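Field Notes | Workshop
July - by the Dokurgate bench team
2 min read

Gripper maintenance has a reputation for being dull, and we have worked hard to keep it that way. The Britell pair is back on soft goods this month, which means cloth, bedding and a great deal of patience. Before any session the two units get the same going-over, left first, then right, then left again when somebody loses the checklist.
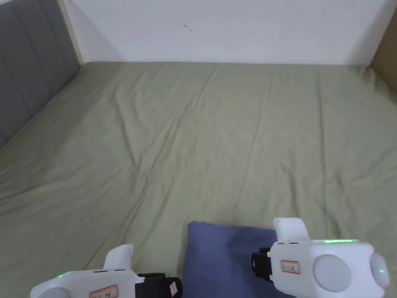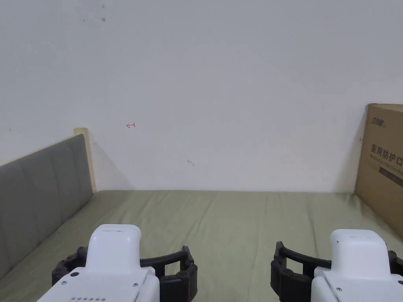

The routine takes 14 minutes if the screws behave. Wipe the jaws with a dry cloth, open and close each side by hand, and listen. A click is fine. A crunch means lunch is canceled. Lint is the main enemy - it packs into the joints and makes a gripper close like it's thinking about something else.

We swapped the pads at around 380 hours, a little early, after the left side started dropping pillowcases. The spare set from Honorato fit on the second try. Torque settings are on page 23 of the binder, under the coffee ring. Please put the small driver back in its slot. We are on our third one since spring.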